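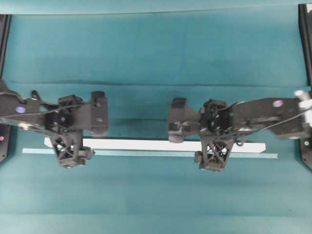 Do you need two of the same gripper on a two-arm bench?

Most of the time it helps a lot, but I'd buy one pair of fingers first and live with it before you order the second. I've had this question from a few of you since the August issue, so let me tell you how my own comparison has been going.

I've been swapping between two sets of fingers, the Udari ones that came with my kit and a set of Zastley tips I ordered on the side. The Udari fingers are wide and flat and very forgiving. You can be sloppy with your approach and they'll still get hold of something. The Zastley ones come to a point, and for the first evening I hated them. I missed the part, I missed it again, I pushed it across the table like a kid with a pea. Then I slowed the closing speed down to 50 in the controller and everything got a lot calmer.

My test is pretty dull. Pick up a thin flat strip, pass it to the other arm, put it down again, 20 passes per set. If a set gets through all 20 without me touching anything, I bump it up to 200 and go make dinner. The Udari pair dropped the strip on the handoff more than anywhere else (those flat faces bump into each other when both arms want the same inch of material). With the pointed tips the handoff was the easy part and the pickup was where I lost time!

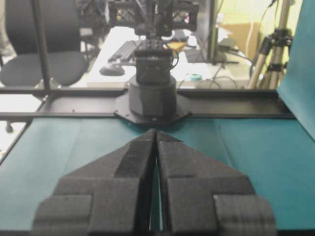 The other thing I keep changing is the controller. I ran the first half of this on the Kaewkla board, and I like it, but its gripper current limit is buried three menus deep and it forgets your setting when you power down. The Stestico remembers. It also has a proper soft-close option, so I've left it hooked up and I'm not in a hurry to go back. If you're on the Kaewkla and happy, write your limit on a piece of tape and stick it to the lid. Mine says 320.

A couple of you also asked about wrist cameras. I think they're worth having for this kind of work, mostly for the last inch before the fingers close. Set your exposure by hand, though. On auto, mine kept hunting every time the arm moved, and I spent a whole Saturday blaming the grippers for what was really a camera problem – not my best weekend.

Next up I want to try rubber pads on the pointed tips and see if I can get the closing speed back up. I'm also going to rerun the Udari set with soft-close turned on, which seems only fair after everything I've said about them. If you've already done either one, hit reply and tell me what you used for glue. Mine keeps peeling.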